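Cluson Storage Bin – Teal
Item no. 2682
Sold by Rerbridge Home & Utility

In stock. Ships from our Cestside warehouse, usually within 2 working days. Orders of 4 or more go out on one label, so expect a big box.

Everyday open bin for the pantry, mud room, craft closet, under the sink, wherever. Plastic, one piece, no lid. People ask about the lid every week – there isn't one for this size, sorry. The Cao lids will not fit, different rim.

What it's good for: dog toys, onions, cleaning bottles, mail you don't want to open. Not for food straight on the plastic. Not for the oven or microwave (yes, somebody asked).
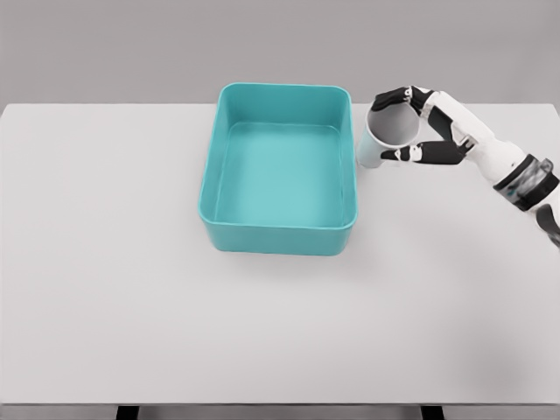
Storage bin, teal, rounded corners and thick rim. Open top.

Care
Warm water and dish soap. Skip the scouring pads, they leave marks and we can't take it back after that. Top rack of the dishwasher is OK if it fits, most racks it wont. Keep away from heaters. Long spells in direct sun will fade the color, so porch use is up to you.

Stacking
Empties nest for storage. Don't stack them full, the bottom one takes all the weight and the sides bow out. If you need something to stack, look at the Cao range, those have the flat lid.

Colors
Teal only for now. Gray sold out in April and we dont have a date for more. Email if you want to go on the list.

Shops and schools
Trade price starts at 4 cases. Ask for Syafiqah Ginting on the order desk, she can also do a split delivery if you don't have room. Over 3000 pieces please write first, those come direct from Cluson and take longer.

Returns
30 days, unused, label still on. You pay postage back unless it arrived cracked. Cracked on arrival – send a picture of the bin AND the box, please keep the box. We'll send another one out, no need to mail the broken one.

Questions on this item go to Izzati Ong, customer desk. Phone is slow at the moment, email is faster.

Page updated 26 July 2020. Prices on the order form are the right ones if they differ from the printed catalog.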